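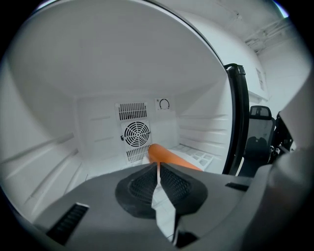
Kim takes the chair at Berkside

Khải Kim was elected chair of the Board of Governors at Berkside University College on 1 May 2021, at a meeting that ran long enough for two of the governors to have their cameras off by the end and one to have his dinner on.

Kim, a solicitor by training, has sat on the board for two terms and led its estates group for most of that time. He succeeds Mikkel Arnardóttir, who steps down after a stretch in the post that covered a merger, the sale of the old teacher training site and a long quarrel over the spelling of the college motto. The motto has kept its second 'e'.

The vote was not contested. A second candidate had been expected, and was spoken of warmly in the staff bulletin, but no papers had come in by the deadline and the clerk was not minded to extend it.

In a brief speech Kim thanked his predecessor and told the board he would like its papers to be shorter. The pack for the meeting came to 232 pages, of which 204 were appendices. He asked that governors be sent the remainder first, on the grounds that it contained the decisions.

His first large piece of business will be the Uniyal Building, the new home for nursing and social work, which is due to open to students in September. The lecture rooms are finished and the lifts have been signed off. The main entrance is still facing a car park that was meant to have become a garden, and the board heard that the contractor, Flirnance, is 'in dialogue' with its supplier of paving. Governors asked for a date. They were given a season.

Also on the list is the lease on Odo House, the red-brick hall on the hill where first-years have been complaining about the heating since before most of them were born. A decision on whether to renew or hand it back has been put off at each of the last few meetings. It was put off again, to the next one, with a note in the minutes that this time the board means it.

Arnardóttir will stay on as an ordinary governor until the end of the academic year and has agreed to go on sitting on the honorary degrees panel, a job with little power and a decent lunch. Asked for her advice to the new chair, she suggested that he learn where the microphone button is - the old one sticks - and start on time whoever is missing.

Kim's term runs for three years and may be renewed once. The post is unpaid, though it does come with a parking space, at present underneath a pile of Flirnance's paving samples.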